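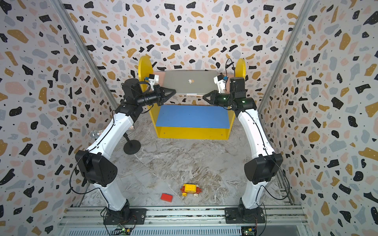
How do I stop my two arms from drifting out of time with each other when I play back a recorded episode?

Put both arms on one clock and one loop, so each tick sends a target to the left arm and the right arm from the same row of the recording.

I learnt this the slow way. My first playback script had a separate thread for each arm, each with its own little sleep at the end, and they looked lovely for the first few seconds. Then one of them would lag (usually when the disk was busy) and the laptop would end up being pulled by one gripper while the other was still politely waiting its turn. Philomena Ametepe looked over my code one Tuesday, deleted the threads and left me a single loop. So what follows is mostly hers, with my fiddling on top.

What you need before you start

A recording with joint positions for both arms in the same table. We keep ours in Tovetis, our little logging tool, but any format that gives you one row per tick will do. Mine run at 30 rows a second. You also want the wrist cameras streaming, even though playback doesn't use them yet.

Step 1: Check the rows

Load the episode and look at the gaps between timestamps. If you see a gap more than double the usual one, don't play it back as it is! Fill it in by drawing a straight line between the joint values either side. I had one episode with eight gaps in it and every single one made the arms jerk.

Step 2: Move to the start slowly

Read where both arms are now, read row zero, and blend from one to the other over a few seconds. The Esar driver will happily accept a target that's miles away and go for it at full speed, so put your own limit in front of it. I set max_step in the config and leave it there for everything.

Step 3: Run the loop

Each tick does four things in order: pick the row, send left, send right, then read both arms back and log what you got. Work out the time of the next tick from the start time of the whole episode. If you just sleep for a fixed bit after each tick, the small delays pile up, and that was half my trouble — the other half was the threads.

Step 4: Compare

Plot what you asked for against what you read back, one joint at a time. A small steady lag is fine. What you're looking for is a lag that grows. 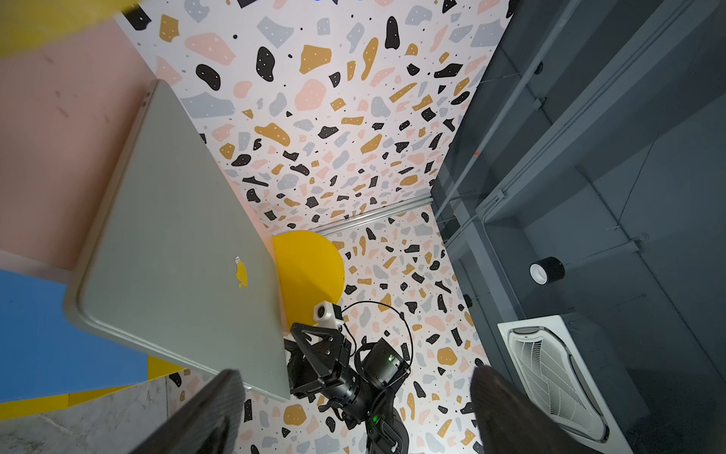 Why does the gripper reading never reach the value I sent when it's holding something?

The fingers stop at the object's surface, so the reading settles at the object's thickness and the command stays a bit tighter than that.

Leave that difference alone. I once "fixed" it by copying the reading back in as the new command, and the grip went slack straight away. Record the command and the reading in separate columns, and train on the command if you're going on to a policy later.

For a flat, slippery thing like a laptop I also cap the closing force in the config and start with a low number. Charalambos Panagiotou prefers to slow the closing speed instead. Try both, they don't clash.

If your plots look fine but the arms still wobble near the end of a reach, turn the smoothing window down before you touch anything else. Mine was far too long, and I didn't spot it until episode 182.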